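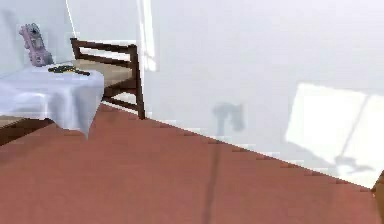 *Sadgate open afternoon, simulated dining corner: table, cloth, one chair.*

Got to Sadgate just after two, queue already out past the bike racks. Badge, coffee, straight into the Navton room. Quick notes before I forget it all.

Their pitch — train the machine in a rendered flat first, let it loose on real crockery later. Sensible. Ľudovít Šťastný did the talk, fast, no slides. Tidying a table sounds like nothing until you hear him list what goes wrong. Cloth is the worst of it, he said. Grab a corner and everything standing on top comes along. They've run the table job 4000 times in simulation and he still wouldn't put a date on a product. Liked him for that.

Asked about small dark things lying flat, remotes and so on. Still a headache apparantly. Fingers skid over them.

Then the bedroom, same rendered flat. The job is clear the bed, then make it.
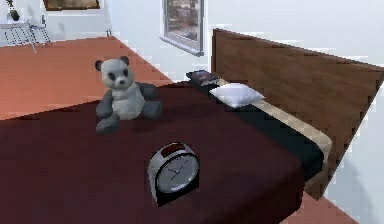 A panda is soft and forgives a bad grip, an alarm clock doesn't, and the book wants sliding to an edge before anything can get under it. Three different grips before you've touched the blanket. Šťastný reckons 70 seconds an item on a good run. My nan would have the lot done and be downstairs agian.

Zulter had the stand next door, shelf stacking for shops. Boxes only, 21 an hour. Slow but steady, and far nearer to being useful I'd say. Michalík were meant to show a laundry folder, stand shut by three, no sign up.

So, chores yet? Shops maybe, if it's all boxes. Homes no. I'd want to see that bed made for real, with a proper crumpled duvet, before changing my mind.

Parking was four quid. Next one's in August, will go if the train's running.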